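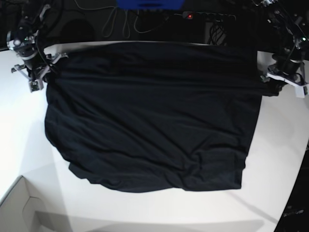
Pour Ngaio Tawhiri, tout se joue dans les premières lessives : passé ce cap, dit-elle, un noir qui a tenu tiendra encore longtemps, et l'on a bien tort de surveiller un vêtement de coton comme le lait sur le feu pendant des années. La remarque nous a été faite en marge d'un entretien, à l'heure où l'on range les tasses, et nous avouons l'avoir d'abord notée par politesse. Elle a pourtant fini par organiser une bonne partie de cette section.

Figure 3. T-shirt très sombre, presque noir, sur un plateau blanc. Les plis obliques accrochent de légers reflets gris.

4.2. Le noir qui passe : ce que les enquêtés appellent « vieillir »

Nous avons vu en 4.1 que les personnes interrogées parlent volontiers de l'usure de leurs vêtements en termes de trous, de coutures qui lâchent, de cols qui bâillent. La couleur vient plus tard dans la conversation, et presque toujours par le détour du noir. On nous a raconté des noirs devenus bruns, des noirs devenus verts (plus rarement, et avec une certaine indignation), et surtout des noirs devenus gris, de ce gris un peu poudreux que plusieurs enquêtés rapprochent spontanément de l'ardoise ou de la cendre. Le vocabulaire est riche, affectueux souvent, et nous regrettons de ne pouvoir en donner ici qu'un petit aperçu.

Le questionnaire envoyé au printemps a reçu 1 000 réponses exploitables, et 40 répondants ont ensuite accepté un entretien à domicile, en général devant l'armoire ouverte. C'est de ces entretiens que nous tirons l'essentiel de ce qui suit. Chacun était invité à sortir un vêtement noir qu'il jugeait « encore bon » et un autre qu'il jugeait « fini », puis à nous expliquer ce qui séparait l'un de l'autre. L'exercice, que nous pensions expédier en dix minutes, a souvent occupé la moitié de la visite !

Il faut dire que la frontière se déplace beaucoup selon l'endroit où l'on regarde le vêtement. Obsa Worku tient ainsi pour parfaitement noir un maillot qu'il porte au travail, sous les néons, et pour franchement gris le même maillot dès qu'il sort déjeuner sur la place. Rogério Araújo ne juge jamais un vêtement le soir. D'autres le comparent à un pantalon neuf, à une chaussette, au chat de la maison. Nous avons renoncé assez vite à imposer une lumière commune, car ces petites procédures domestiques nous intéressaient davantage que le verdict lui-même, et nous renvoyons le lecteur curieux de colorimétrie à l'annexe B, où les mesures sont données au complet.

Les plis posent une difficulté particulière. Sur un jersey sombre et froissé, l'arête du pli prend la lumière et paraît plus claire que le creux, si bien que l'œil peut croire à une décoloration là où il n'y a qu'un relief (figure 3). Aldo Santoro, qui nous a ouvert deux armoires au lieu d'une, lissait longuement chaque pièce du plat de la main avant de se prononcer, et il lui est arrivé de changer d'avis, le vêtement « fini » rejoignant alors la pile des bons. Il existe bien sûr un blanchiment véritable des arêtes, dû au frottement, que l'on retrouve le long des ourlets et des coutures. Les deux phénomènes cohabitent volontiers sur un même vêtement, et les enquêtés les distinguent mal tant que le tissu n'a pas été repassé.

Reste la question des premières lessives, chère à Ngaio Tawhiri. Dans les récits, elle prend la forme de véritables petits rites : on lave seul, on lave à l'envers, on lave à froid, on ajoute du vinaigre parce qu'une tante le faisait. Ronaldo Bezerra garde pour cet usage un tambour entier, ce que son foyer lui reproche gentiment. Les 200 pièces suivies dans le volet Lopes de l'enquête ne permettent pas de dire si le vinaigre y change quoi que ce soit, et nous nous garderons bien de trancher. Elles montrent en revanche que les propriétaires les plus attentifs au début se relâchent ensuite presque tous, sans que leur attachement au vêtement en paraisse diminué. Beaucoup finissent même par préférer le noir passé, jugé plus doux, plus « à soi », et le réservent au dimanche ou au jardin. La section 4.3 reprend ce point à propos des vêtements que l'on ne porte plus que chez soi.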